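Come and teach a robot to fold (paid, Skurkthorpe)

Posted 2018-10-20

Hello! I run the Povow study at Hunero, and I'm looking for people who'd like to spend a couple of afternoons with us in November helping a robot arm get better at handling cloth. You don't need to know a thing about robots. If you've ever folded a tea towel you're more than qualified, and if you're bad at folding tea towels I want you even more (I'll explain).

Cloth is horrible for robots. A mug is the same shape every time you pick it up, but a bit of fabric never lands the same way twice, so we can't just write down the moves. What we do instead is ask people to guide the arm by hand, over and over, and our learning program, Ryu, works out what they had in common. Over the spring and summer we collected some 3000 of these guided goes, nearly all of them from people in our own office. Ryu learnt plenty from them. It also learnt to grab everything the way we do -- by the nearest corner, a bit too fast.

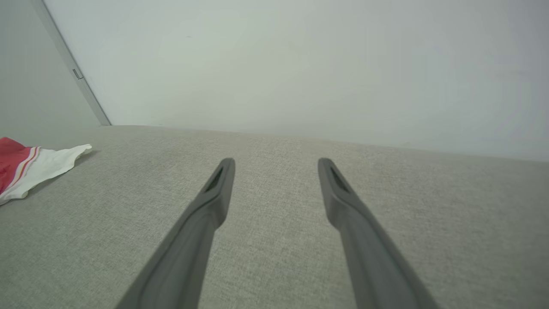 So the question for this round is whether a wider mix of people gives us a better robot. In a small trial we swapped part of our own data for goes by complete beginners, and Ryu got noticeably better at recovering from a bad first grab. My guess is that beginners fumble, then fix it, and the fixing is the useful bit! It was a tiny trial though, and I wouldn't bet my bike on it yet, hence this advert.

I need 40 people. Each of you would come in for 2 sessions, on different days, and do 80 goes in total with plenty of breaks. We pay for your time at the end of each session and we'll cover your bus fare within Skurkthorpe. There's tea, and the biscuits are decent.

You need to be 18 or over and able to sit or stand at a table for about an hour. Left-handers very welcome, we've had hardly any. If you've worked with robot arms before, sorry, I can't use you this time.

We record the arm's movements and what its wrist camera sees. We don't record sound, and your name is kept apart from the data. You can stop whenever you like, still get paid for that session, and ask us to delete your goes up until the end of November.

If you fancy it, ring or drop in at the Hunero front desk and ask for the Povow sign-up sheet. Put down which afternoons suit you and whether you're left- or right-handed -- I'll get back to you within the week. Bring a friend if you like, we can usually book you in side by side.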